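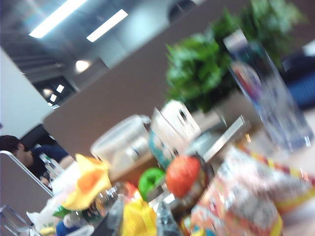 **사람이 앉아 있는 테이블 옆에서도 펜스 없이 써도 되나요?**

현장 위험성 평가를 마치고 속도 제한과 접촉력 제한을 둘 다 켠 상태에서만 됩니다. 하나라도 빠지면 펜스나 스캐너 필수.

# Kaseno 손목 카메라 그리퍼 키트

Prillel 테이블탑 암 전용. 사과, 페트병, 과자 봉지, 뚜껑 있는 플라스틱 용기처럼 모양도 무르기도 제각각인 물건을 한 테이블에서 집는 작업용입니다. 포장 라인 고속 피킹용 아님. 그쪽은 Firkudero 페이지 보세요.

2021년 6월 28일 수정. 안전 설정 항목 바뀜, 4월판 설명서 갖고 계신 분은 새로 받으세요.

## 구성

- 손목 브라켓 + 소형 카메라
- 평행 그리퍼 (실리콘 패드 끼워서 출고)
- 교체용 패드 3쌍
- 케이블 클립, 육각렌치
- 위험성 평가 양식 (한글/영문)

암 본체, 비상정지 버튼은 별도. 비상정지 없이 설치하시면 기술지원 안 해드립니다.

## 출고 기본값

| 항목 | 값 |
|---|---|
| 파지력 상한 | 40 N |
| 손목 속도 (사람 있는 구역) | 100 mm/s |
| 로그 보관 | 7일 |
| 정전 시 | 파지 유지, 암 정지 |

파지력 상한은 관리자 암호로만 바뀝니다. 올리셨으면 평가서도 다시 쓰셔야 해요. 값만 바꾸고 서류 그대로 두는 경우가 제일 많습니다.

## 규격 관련

협동 운전은 ISO 10218-1/-2, ISO/TS 15066 기준으로 검토하시면 됩니다. 자주 오는 문의: "그리퍼가 인증품이면 끝 아닌가요". 아닙니다. 평가 대상은 암+그리퍼+집는 물건+주변 사람까지 전부. 같은 키트라도 유리컵 집는 자리랑 비닐봉지 집는 자리는 따로 봅니다.

## 작업 전 점검

1. 비상정지 눌러보고 해제. 앉은 자리에서 손 닿는지도 확인
2. 패드 갈라짐, 이물질
3. 카메라 렌즈 닦기 (마른 천, 알콜 X)
4. 작업 범위 안쪽 의자, 가방 치우기
5. 유리 제품은 작업 등록된 것만. 미등록이면 테이블에서 빼세요
6. 저속으로 빈 동작 한 번

식품은 포장된 것 또는 씻어 먹는 과일까지만. 기본 패드는 식품 접촉용 등급이 **아닙니다**. 바로 먹는 음식 만질거면 Vlachou 패드로 교체하시고 세척 기록 남기세요.

## 카메라 영상

손목 카메라라서 팔이 기울면 테이블 너머까지 같이 찍힙니다. 사람 얼굴, 옆모습 다 들어올수 있어요. 그래서:

- 촬영 구역 안내문 부착
- 같은 공간에 계신 분들 동의 먼저
- 외부 반출 전 얼굴 가림 처리
- 보관 기간 지난 파일은 자동 삭제 켜두기

빠르게 움직일 땐 영상이 번집니다. 번진 화면으로 물체 위치 판단하게 두지 마시고 정지 후 재촬영 옵션 켜세요. 메뉴: 설정 > 비전 > 정지 촬영. 기본은 꺼져 있음 (다음 펌웨어에서 켜짐으로 바뀔 예정).

## 호환

Prillel 2세대 이후. 1세대는 브라켓 구멍이 안맞습니다. 어댑터 계획 없음.

## 문의

- 안전 설정, 평가서 양식: Pentti Ahonen
- 납기, 견적, 패드 추가 주문: Getachew Habte

메일 제목에 시리얼 번호 꼭 적어주세요. 없으면 답이 늦어집니다. 영어로 주셔도 되고 한국어도 됩니다. 개봉 후 반품은 패드 미사용일 때만.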